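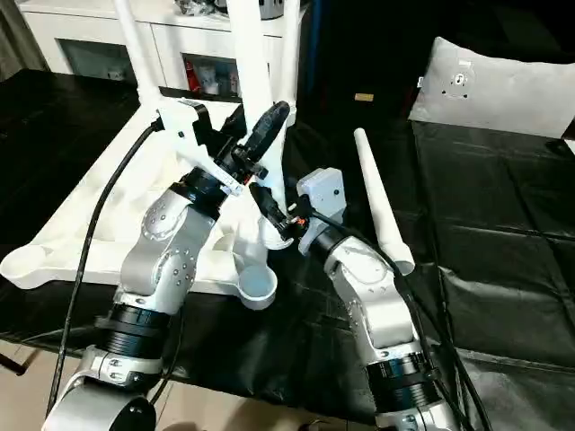 Recep Polat wrote in after the April piece on garden seating to say that he had given up on plastic chairs altogether, that every one he had owned went at the joint between leg and seat, and that no amount of ribbing under the panel made any difference to that.

Search reviews Type a word or product Go

Reviewed 24/05/2026

His complaint is a fair starting point for the Nundura, a white plastic chair with separate legs sold by Fareo for use indoors and on covered terraces. It sits between the cheap one-piece garden chair and the heavier contract chairs made for canteens. The price is closer to the first and the claims in the leaflet are closer to the second.

Assembly needs no tools. Each leg is pushed into a collar under the seat and turned until it stops. The stop is vague on a new chair and the leaflet gives no mark to line up with, so the only check is to pull. Two of the legs on the review chair needed a second turn after the first evening of use. A small arrow moulded into the collar would cure this.

I tested it the same way as the Keskin last year. A sandbag is lowered on to the front half of the seat and lifted off again, with the chair standing on a level concrete floor. The Nundura did 1,183 cycles before I heard the first creak, from the rear left joint. The Keskin had creaked at 479. Neither chair cracked, and I stopped both at the creak.

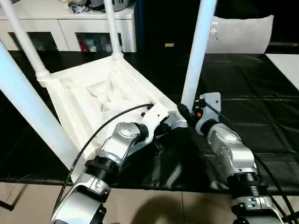 Side load is the weaker area. Pushed at seat height, the front edge moved 11 mm before the opposite leg began to lift, and it did not quite return to where it started. Most of that movement is in the collar. In daily use you notice it when you shift your weight to reach for something on the floor – a slight give, then a knock as the leg seats itself again. A heavier sitter will notice it more.

Cleaning is easy on top and tedious underneath. Dirt collects in the recesses between ribs, and a cloth does not reach the corners. A washing-up brush does. The matt surface marks if you use a scouring pad, and the marks show as grey lines that will not come out. Sun cream left a yellow patch on the front edge which faded after a wash with warm water and bicarbonate of soda. 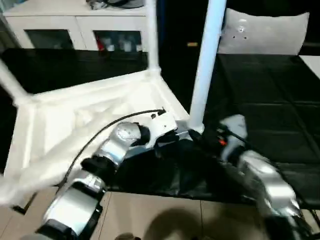 Spare parts are better than expected. Fareo sells legs singly, and the collars are the same pattern as on the Juvov stool, so legs from one will fit the other, although the stool's are shorter. A replacement leg took six days to arrive and fitted without force. The seat panel is not sold on its own.

Comfort is average. The seat is flat for the first third and then drops, which suits a meal and is less good for an afternoon. The back edge is thin and presses on the shoulder blades of anyone tall. A cushion with ties is no use, as there is nothing to tie it to.

Joints: good downwards, fair sideways. Cleaning: fair. Spares: good. Instructions: poor. I would buy it over the Keskin for a kitchen, and leave it alone for a sloping patio.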